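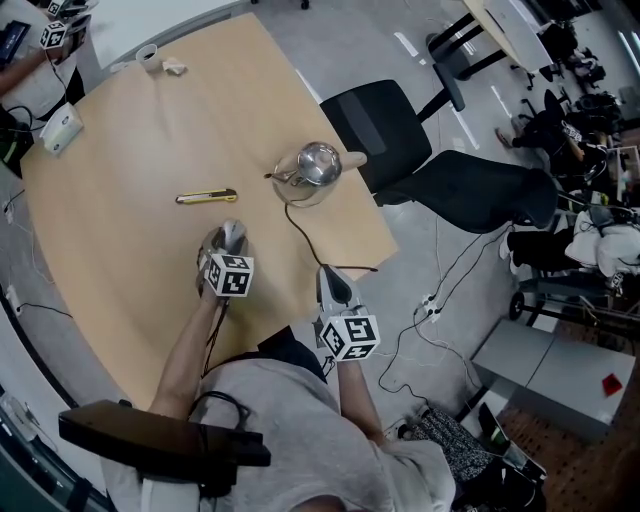
The box that wants to be a whole rack

Every few years someone in the server trade rediscovers the idea that a company's computing ought to live in one large metal case. Blades did it first. Then came the hyper-converged boxes, which promised to swallow the storage as well. Now we have what the sales decks call composable infrastructure, and Burkent, a mid-sized maker that until lately sold mostly plain one-socket machines, would like you to spend a great deal of money on it.

Its new chassis is called the Fandasholm. It takes 14 sleds, which can be processors, drives or accelerators in almost any mixture, and joins them through a shared fabric at the back. The pitch is that you stop buying servers and start buying parts of servers. Short of memory on the database this month? Lend it some from next door. Finished with the accelerators by six in the evening? Hand them to the night jobs.

I have heard this before, and so has anyone who was buying hardware when blades arrived. The question I put to everyone I spoke to for this piece was a dull one: how often do you move anything?

Radoslava Baláž runs the machine rooms at Pešek, a payroll firm that has had a Fandasholm on trial. Her team moved resources between workloads a fair bit in the opening weeks, when it was new and people wanted to see it happen. After that they mostly left it alone. "We set it up the way we would have set up ordinary servers," she said, "and then it sat there being ordinary servers, except louder."

The noise matters less than what causes it. A full chassis pulls in a lot of air through a small front, and the fans are pitched for the hottest sled in the case. Fill it with drives and one accelerator and the whole box is cooled as though it held nothing but accelerators. Burkent says a firmware update will let the fans work in zones. It was promised for September and, as I write, customers are still waiting for it.

Meirion Samuel, who designs the Fandasholm's back end, was more candid than I expected. He accepts that most buyers will not recompose anything by the hour. He thinks the gain comes at replacement time, when you can change the processors and keep the power supplies, the fabric and the case. It is a fair argument, and on paper a good one. The trouble is that it depends on Burkent still making sleds for this case two processor generations from now. He told me that was the plan. I asked whether it was in the contract and he said that would be a question for sales.

Sales did not come back to me.

Anyone who still has an orphaned blade enclosure humming in a corner will know why I asked. The enclosure was going to outlast the blades too. Then sockets grew, power draw went up, the midplane ran out of headroom and the next range needed a new case. A standard rack is a stupid object, four posts and some holes, and its stupidity is why it has lasted.

Then there is the software. Everything on the Fandasholm goes through a management layer called Clidoveck, and you cannot run the box without it. The first year is bundled. After that it is charged per sled, including sleds that are switched off. Milagros Gatchalian, a consultant who has costed the thing for several clients, found the licence was the line they noticed last and argued over longest. For one of them, a full chassis came out around 20 per cent dearer over its life than the same cores and drives in separate boxes, before anyone had been sent on a course.

She did recommend it once. The client was a rendering house with a tiny room, a fixed power feed and jobs that really did change shape between afternoon and midnight. They had worn out two engineers re-cabling things by hand. For them the chassis made sense, and she says they are pleased with it.

That is one client. The brochure seems to think we are all that client – hospitals, councils, a firm doing the wages.

Back at Pešek, the trial unit is staying until the end of the agreed term. Baláž likes the build, likes the sled latches a good deal, and has no complaints about speed. Her next order, though, is already in. It is for plain two-socket machines, from a different maker, and they will go in the rack she already has.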